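The Steel Tray

Dalia got the bench by the back wall on her first morning at Ouali. Four yellow bins, a steel tray in the middle, white paper in the tray. 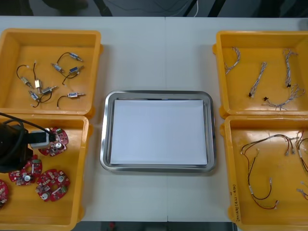
by Taha Hajji
Fiction - 2 min read

"Harnesses get checked on the paper," Ehab said. "You see a bad wire sooner." He went for coffee and stayed away until 10.

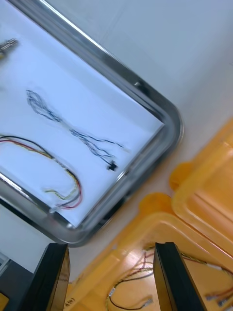 Wires on the paper, before the break.

She thought of her mother's sewing box, the threads all in one knot.
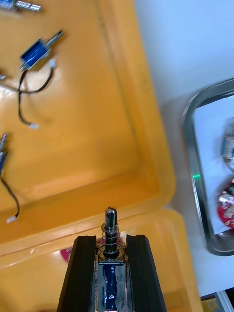

Solenoids she liked better. They had a weight to them. The spring sat around the plunger in thin shiny turns, and she pushed one down with her thumb - it came back. She did it again. Then she heard Ehab's cup on the bench and reached for the next one.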